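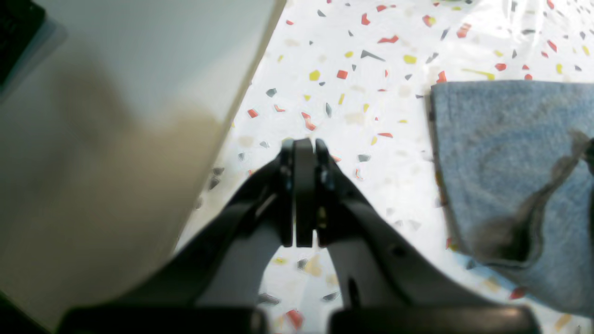 A small amount of gold on black cloth carries a long way, so I would not go up in size on the title the way you are planning to. Most first tries at a black binding go wrong because the stamping is too big and there is too much of it. Look at the little yellowish-gold spot just below the two black tips in the picture. It takes up almost no room and it still stands out against all that black. A spine title in 12 point does the same job on a shelf. I have pulled your message apart below and answered in between.

Lourenço Cordeiro wrote:

> We are doing an edition of 300 for the Tovcombe local history group,
> sewn sections, rounded, full cloth over boards. They want black with
> the title in gold on the spine and again on the front. I have the
> Buria cloth in hand already, bought before anybody asked me about
> stamping, and I am now a bit worried about the weave.

The Buria is fine for this but it is not the easiest. It has a starch fill and not an acrylic one, and the weave is open enough that thin strokes can break up where they cross the valleys between threads. You have two ways around that. One is to blind stamp first with a slightly warm die, no foil, and then go back over it with the foil. The first hit flattens the threads and the second one has a level bed to land on. The drawback is that you have to hit exactly the same place twice, and on a spine cover that means a proper stop on the platen, not a pencil line.

The other way is to use a heavier face. I don't mean bigger, just heavier in the thin strokes. If you have set it in Koval, the regular weight has hairlines that will drop out on this cloth. The medium will hold. I stamped a set of parish registers in the medium a few years back and the small e was still open on every one I checked.

> I was thinking of 20 point for the spine because the book is fairly
> thick and the group members are mostly older and want to be able to
> read it.

Older readers will read 12 point caps on a spine without trouble if the caps are spaced out. What they can't read is 20 point squeezed in so that it runs nearly into the joints on both sides. Cut two slips of black paper to the width of your spine, write the title on one at each size in a gold pencil, and stand them up across the room. Do that before you order the die. If the group still prefers the larger one, then it is their book, but let them see both.

Also remember that the spine is rounded. The stamping is done flat, and when the case goes on, anything near the edges turns away from the reader. I keep a margin on each side at least as wide as the letters are tall.

> For the front they want the title again plus a drawing of the old
> bridge, in gold, about a third of the cover. The drawing is pen and
> ink with a lot of shading.

This is the part I would push back on. Cross-hatching does not stamp well in foil on any cloth, and on this one it will fill in and look like a patch. The foil bridges across the gaps between lines and you get a bright blob where the artist had a shadow. If they want the bridge, ask whoever drew it for an outline version with no shading at all, lines of even weight. Or print the drawing on the title page, where it will look right, and leave the front board plain.

My own choice would be a plain front. Black cloth shows every finger mark and every rub, and a big foil area makes it worse because people put their thumbs on it. I have a shelf of black books with gold fronts that are now black books with gray fronts.

> Do I need to allow many spares? I have enough cloth for 400 covers
> if I am careful.

Then make 400 covers' worth of pieces and don't cut the extra up for anything else until the edition is delivered. You will lose some to bad registration at the start, some to glue on the outside (black cloth shows paste like nothing else), and a few to boards put in backward. I've been casing in for more than 20 years and I still get glue on the face of a few in every run. Wash your hands when you think you don't need to. Keep a damp cloth and a dry cloth and throw both in the bucket often.

Heat is the other thing you didn't ask about. Dark cloth hides scorching, so you can run the press too hot and not see it until the foil starts to go dull and brownish at the edges of the letters. Start lower than you think and come up in small steps on scraps, with the same board behind them that you will use for the real thing. Write the final setting on a piece of tape and stick it to the press. Dwell time matters as much as the temperature. On the Patidier I count a slow two and lift. On a heavier press you may need less.

Rub test the scraps the next day, not straight away. A dry thumb, ten or so hard strokes. If gold comes off on the thumb, either the heat was low or the foil is the wrong grade for a starch-filled cloth. The supplier will usually send short ends of two or three grades if you tell them what you are stamping on. Send them a piece of the cloth with the letter.

> Last thing, is it worth lining the spine of the case before stamping
> or after?

Before. A strip of fairly stiff paper on the inside of the spine, glued and pressed overnight, then stamp. If you stamp bare cloth and line it later, the moisture in the glue comes through and the letters can lift at the corners. It also gives the die something firm to push against.

I have an offcut of the older Buria, same black but before they changed the fill, if you want to compare the two under the press. Send me an address off list. I should also be able to find one of the parish registers so you can see the medium weight at spine size. It would need to come back by the end of June, as it is promised to the county office after that.

Valeriano Segura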